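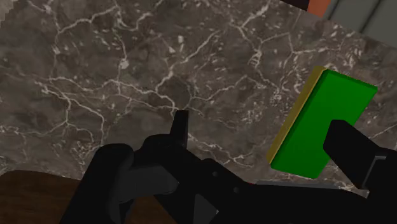

Comparing two grippers in simulation: is a linkage type worth the bother for soft, flat things?

Urszula Kubiak
12 August 2023

Hello all, and sorry in advance for the length. I've been trying out grippers in a simulated kitchen before we spend any real money, and I've got as far as a sponge-shaped block, green on top with a yellow layer along the side, lying flat on a marble counter. The view I work from is the close one, with the black fingers coming in from below. I have two models to compare: the linkage one, which we call Grosmont, and a plain parallel one called Undholm. Over 141 tries each, Grosmont dropped the block 33 times and Undholm only 9. I had rather hoped for the opposite! Is the linkage type simply worse at this, or have I set something up badly? The controller is the same for both, and so is the starting pose.

Lertchai Paisan

Lovely to see somebody keeping proper numbers. My first thought is the starting pose — sharing one sounds fair, but it may well not be. On many linkage grippers the fingertips swing through a small arc as they close, so they end up a little further forward than where they began. With something as thin as a sponge that can put the tips into the counter, or leave them holding only the top edge. Close Grosmont on nothing at all, note how far the tips travel, and raise the wrist by that much before you run the comparison again. I'd also look at which way round the block is lying. If it sits at a slant to the fingers, one tip gets there first and pushes it round. Turn the wrist to line up with the long side and try both models again.

After that, have a look at the friction on the fingertip pads, as the two models may well have come with different values.

Ayele

parallel every time for flat stuff, never got on with the other kind

Greremov

Agree with Lertchai about the arc. Mine needed a smaller time step as well, otherwise the block jittered between the pads and slid out. Do post the new figures if you run it again in September, I'd like to see them.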